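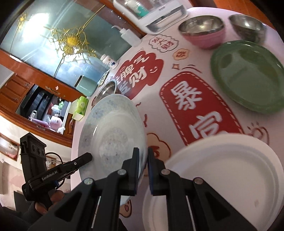

White bowl, pale blue floral pattern.

Bulier Fonley 2 Telephone Line Adaptor

The Fonley 2 lets an ordinary corded telephone carry on working once your line has been moved to broadband. Plug it into the router, plug the telephone into the Fonley, and wait for the green light. The light takes its time. Go and do something else.

It has two phone sockets, so the hall and the bedroom can ring together, as they did when people rang. Your existing number can usually be kept, provided you ask for the transfer before you cancel the old line. Cancel first and you will be given a new number, probably one that used to belong to a taxi firm.

Old rotary dial telephones are supported. We tested three, and all dialled correctly at the speed you remember.

In the box
Fonley 2 adaptor
Mains plug with 3 m lead
Network cable, short
Instructions, long

Specification
Sockets: 2 telephone, 1 network
Handsets per socket: up to 4
Colours: grey, or Dalisay (a slightly different grey)
Guarantee: 3 years

Please note: the adaptor needs mains power. In a power cut it will be as silent as everything else, so keep a charged mobile handy for emergency calls.

Price: £45 including delivery. The wall bracket is sold separately and looks it.

Customer comment
"Works. My sister in Lonelness can now reach me again, which I had not fully thought through." Ronaldo Belmonte, 17/04/2018

The Dalisay finish is out of stock until May. Orders for grey go out the next working day.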